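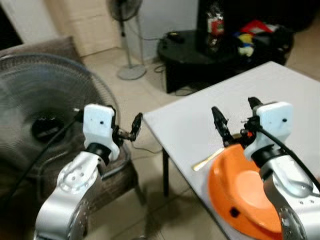
The two-arm table robot in this course is built from a parts list that any home workshop can meet, and the build is complete only when both grippers can work over an ordinary household table. Session 4 covers the wrist modules, the cable runs and the first handling exercises. Students should study the wrist before they open the parts bag. Each gripper is carried at the side of a white module with a black collar beneath it, and the cable reaches the module at the top. On the right arm the small wires and screws at the base of the gripper are exposed, so they must be checked by eye before power is applied. A plate with a raised rim, such as the orange one under the right gripper, is a suitable first object. A thin wooden stick is harder and belongs to the second exercise.

4.1 Cable slack
Leave a loop of 100 mm between the top of the module and the first tie point. The Koklow wiring sheet gives 70 mm, a figure that applies to the older and shorter wrist. Move each arm by hand through its full travel with the power off. If the cable pulls tight at any point, retie it — do not stretch it.

4.2 Handling exercises
Exercise A uses a single plate. Exercise B uses a thin stick, laid at an angle to the table edge. Exercise C uses stacked dishes and is to be attempted only after the wrist check has been signed by Mr. Lakatos or Mr. Szewczyk. 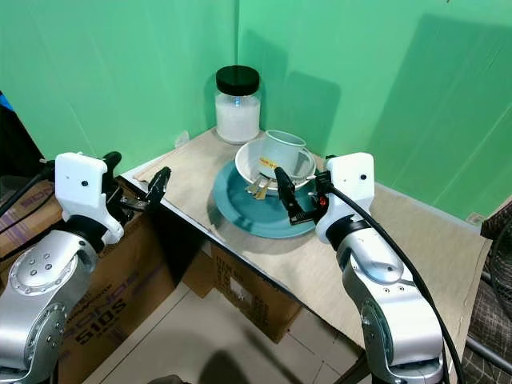
Figure 4.2. Exercise C: plate, bowl and mug stacked, with utensils at the front of the bowl.

Approach the utensils first and the mug last. Keep glass containers toward the back of the table, clear of both arms. Record every attempt in the build log, including those stopped early, and note the gripper opening used.

Logs for Session 4 are due on 8th September. Replacement screws are kept in drawer 1603, and spare collars in drawer 1618.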